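Cloth folding, part two: labels, clocks and a bad lamp

January 19, 2021

Progress on the student project since the last post has been slow but measurable. The task is unchanged: one cloth, one grey table, start from a crumpled heap and finish with a folded rectangle. Lorna Manalo still owns the hardware side and I still own everything that happens after a file lands on disk. Most of this post is about the second part. 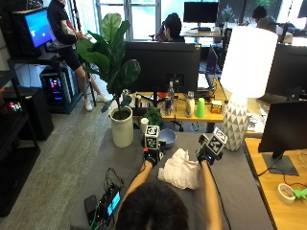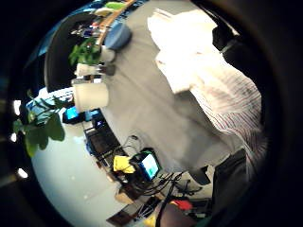 White cloth on the grey table.

The club voted early on to keep the table dressed. The plants, the cup, the bowl and the lamp stay where they are for a whole block of episodes, then get shuffled before the next block. My first models were trained against a bare surface and fell over as soon as anybody put a mug down. A dressed table costs us some reach on the far side, and the fig has to be moved whenever someone wants to work left-handed, but the detector has become a good deal less precious.

On to the numbers. We now have 3422 episodes in the Fluludero set. That is the working name and I have given up trying to change it. Each episode runs for up to 60 seconds and is logged at 30 frames per second. An episode is one attempt at one fold, with the cloth re-crumpled by hand in between. If the person doing it gets stuck, they let it run out and tag it as a failure. I asked for failures to be kept. In the first month people were quietly deleting them, and the model had no idea what a bad corner grab looked like.

Timing was the main problem over the break. Every stream carries its own clock, and I had been aligning them on file creation time, which I knew was lazy. The offset drifted by 6 frames over a long session. At that size the hand has closed before the cloth data says it has reached the cloth, and a contact label based on both is worthless. Alignment now uses a deliberate tap on the tabletop at the start and end of each episode, with linear interpolation between the two. Residual error is under a frame on everything I have checked. Old episodes without a closing tap are flagged and left out of training until I find a better method.

Marker dropout was second. A marker cube is easy to track when it faces the fixed camera squarely. Tip the wrist far enough and you are left with one oblique face and a corner, and the pose flips between two solutions. I have added a check that throws out any rotation faster than a wrist can manage and bridges the gap if it is short. Long gaps stay as gaps. Milance, our viewer, now draws them as grey bars under the timeline so that labellers stop guessing what the hand was doing.

Exposure was third and is not solved. White fabric under a window and room lights clips badly on some of the wide views, and once it clips there are no folds left to find. I tried locking the exposure lower, which rescued the fabric and buried the rest of the bench in noise. Bracketing would halve the usable frame rate. The cheap answer is a coloured cloth. Lorna's objection is that the competition brief specifies white, and she is correct, so for now the blinds come down halfway on bright afternoons and I record the setting in the metadata.

I also spent an evening on the table lamp. With it on, the shadow under a raised edge is crisp enough that the segmentation splits one cloth into two pieces. With it off, the split goes away. The rule is now lamp off for the training blocks and lamp on for one test block, so that I have a figure for how badly we do. The figure is poor. I will publish it when the larger model has had a run.

Two housekeeping notes for club members who read this:

Drevero is the only upload path from here on. Copying straight to the shared drive skips the checksum, and I lost a full block that way.

Charge the gloves at the Wikström bench after use and coil the leads. Untangling them before every session is eating into bench time.

The plan to May is modest – finish relabelling the early blocks, retrain on the tap-aligned data, and get a policy that can find two adjacent corners from a random heap. Folding proper comes after that. I have a draft on how the corner labels are defined, including the argument over whether a corner tucked under the cloth counts as visible when its outline shows through. It will go up once the relabelling script stops crashing on empty episodes.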